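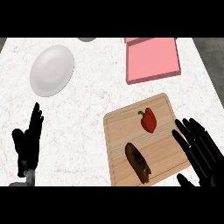
DOVSIDE – Drellberg is delighted to share the first edition of its Good Practice Guide for Kitchen Robots, a plain-language handbook for anyone who builds, tests or works next to two-handed machines that handle food. It will be free to download from the Drellberg website starting in June, and we do hope people will print it out and scribble all over it!

The guide grew out of 10 workshops held in Dovside, where engineers sat down with cooks, safety inspectors and a good many people who simply had strong feelings about cutting boards. The result runs to 70 pages and covers where hands should rest between tasks, how test kitchens should be laid out in simulation, and what has to be written down before a routine moves from the computer to a real counter.

"We kept hearing that every lab had its own house rules, and most of them lived in somebody's head," said Rokeya Uddin, lead editor of the guide. "I'd love for a new hire to be able to read ours over lunch and feel at home by the afternoon."

Readers sent in 472 comments on the draft, and each one received a written reply. The chapter on shared workspaces was rewritten after Vinilia, one of the workshop partners, asked for clearer wording on when a person may reach across a counter while an arm is powered.

Following the guide is voluntary. Teams that would like to try it out can ask for a set of 2 sample checklists, one for simulated trials and one for physical ones, by writing to Huw Trevor at Drellberg's Dovside office. Comments for the second edition are welcome at any time.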